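Household Skills, Unit 3: Getting to Know the Front Loader

Welcome back, everyone! I know laundry isn't the topic that made you sign up, but stay with me, because a few minutes spent getting acquainted with the machine will save you a good many gray socks (ask me how I know).

Before Friday's practical, please read pages 236 to 239 of the course reader and have a look at the door, the glass and the drum behind it. 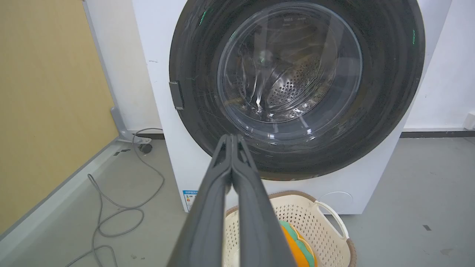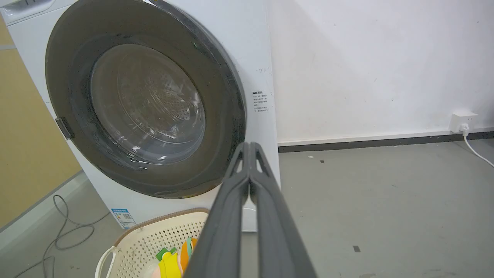 Folasade Olaniyan
Course Tutor, Home and Household Studies, Giltholm

The small holes all over the drum let water pass in and out while the clothes tumble, so please don't stuff it to the top. I like to leave a hand's width free. Empty every pocket, zip the zippers, and keep your basket close by so nothing ends up on the floor. When you're finished, wipe the rubber seal inside the door and leave the door ajar for a while.

Questions to me or to Ivone Marinho, Room 109.

398 views | 3 comments | Share

Related handouts
Sorting by Color and Fabric
Reading Care Labels
Drying Without a Dryer

© Giltholm | Contact | Back to top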